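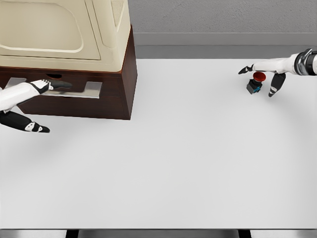

Fig. 1. Bench scene in the simulator: left hand at the drawer plate, right hand at the red button.

Service Robotics, session 9
Buying and reviewing kits: the Kerent two-hand bench pack
Notes by Radwa Mahrous. Lab questions to Pouran Arabzadeh, not me.
16 Apr 2019

Read before lab. Bring the trial license printout.

What we're reviewing

Kerent bench pack, sold by Wouters. Software only at this tier. You get the simulator, two-hand control, a set of scenes, a scripting layer. Real hands are a separate quote, from Giken, and we are not pricing those today. Seat price 1,341 per year, classroom pack covers 8 seats. Support extra (see below, there's a catch).

Question for the whole session: would you sign for this if it was your budget? Not "is it cool". Everybody says it's cool.

Why a drawer and a button

Two contact problems, very different.

Drawer = pull along one line. The handle on this cabinet is a flat metal plate, wide, squared ends. No knob to wrap around. So the fingers hook or press, and a lot depends on where the tips land. Tips near the middle of the plate, pull goes fairly straight. Tips out near one end, drawer wants to twist in its slides. Try both in lab, write down what the sim does with the twist. Some engines ignore it completly and the drawer glides out like butter. That is a mark against the engine, not a mark for you.

Button = push down, short travel, small target. The cap is domed and the whole thing is small next to the hand. Thumb and index on either side of it is one pose to start from. Then what? Press with index alone? Steady the body with the thumb and press? The kit lets you do either, and the manual doesn't say which it expects. Ask yourself if a push from the side slides the body across the table. It sits on the top, and nothing in the manual says whether it's fixed down. Check the scene file!!

Doing both at once is the selling point. Wouters' sheet says "bimanual" on every page. Worth asking: does the task need two hands, or is it two one-hand tasks sharing a table? With cabinet on one side and button on the other, I'd say the second. Fair for a starter scene. Not fair to call it coordination. Coordination = one hand depends on what the other is doing. Example, hold the drawer open with left, take something out with right. The pack has a scene like that, but only in the higher tier.

Reading the scene before you run it

Habit I want from you. Before hitting play:
- where are the fingertips vs the thing to be touched
- is the thumb in the way (left thumb hangs below the wooden base here, over the table. think about where it goes when the arm comes back)
- what else can the forearm hit
- which contacts do you want, which are accidents

Last one is where most of last year's reports lost points. People scored a run as good when the drawer moved, and never looked at whether the thumb had been dragging on the table the whole way.

Shadows: useful for judging height, but soft, so don't trust them for millimeters. Use the distance readout. Menu is View > Contacts, off by default, no idea why.

How the kit scores

Three settings.
Loose: drawer past the line, button down, done.
Timed: same with a clock.
Strict: adds force limits on fingertips and fails you for table contact.

Vendor numbers are all from Loose. We use Strict. Expect your numbers to look bad next to the brochure, that's fine, report them anyway.

Pouran ran the stock controller 381 times on Strict over the December break, different start poses. She'll hand out the log in lab, I'm not going to spoil the result. What I will say: sort by start pose first, before you average anything. The average hides the whole story.

Comparison with Comside

The other package on the shortlist. Quick version:

Looks. Kerent better. Metal and wood read properly, you can tell what you're looking at. Matters if you train anything from camera images, matters very little if you only use joint positions. Don't pay for looks you won't use.

Contact. Comside better on friction, you can set it per fingertip. Kerent has one value for the whole hand. Since the finger pads and the shell are modeled as seperate parts anyway, this is annoying.

Scripting. About even. Kerent's is tidier, Comside's has more examples.

Hands. Kerent ships one hand model, five joint presets. Comside lets you import your own, takes an afternoon and some swearing.

Support. Here's the catch. Kerent support goes through Wouters, and the basic plan answers installation questions only. Anything about physics needs the upper plan. Read page 9 of the quote. Most buyers don't.

Stuff the brochure leaves out

Moving to real hardware. Sheet says "ready to transfer". Ask: transfer tested on what hand, which drawer, whose table? A sim drawer has the friction somebody typed in. A real one sticks when the weather changes. If a vendor can't give you the test setup, write "not shown" in your review. Not "false". Just not shown.

Red button. It's a prop for pressing practice here. Do not go around wiring task props like it was your safety circuit on a real bench. Real e-stop stays reachable by a human and is not part of the robot's job. Said it last week, saying it again.

License end. What happens to your scenes? With Kerent they open read-only. OK-ish.

In lab

Pairs. One drives, one logs, swap halfway.
1. Load the stock scene, Strict on, contacts view on.
2. Drawer only, tips at middle of plate. Then tips near the end.
3. Button only. Both ways of pressing.
4. Both together. Note which hand you stopped watching (you will stop watching one).
5. Change ONE thing in the scene file and repeat step 4. Say what you changed.

If the sim hangs on load, delete the cache folder, restart. Pouran has a spare machine, the fan is loud.

Hand in

Two page review, written to a buyer who doesn't know robots. Must have: what it does, what you tested, what you couldn't test, price per seat and what is missing from that price, recommendation yes/no/yes-if. Screenshots ok, max two, with a caption saying what the reader should get from it. No copied brochure lines, I've read the brochure.

Next session: grippers vs. full hands, when five fingers is just more stuff to break. Read the Giken quote beforehand, it's in the shared folder under the wrong name (wouters_old).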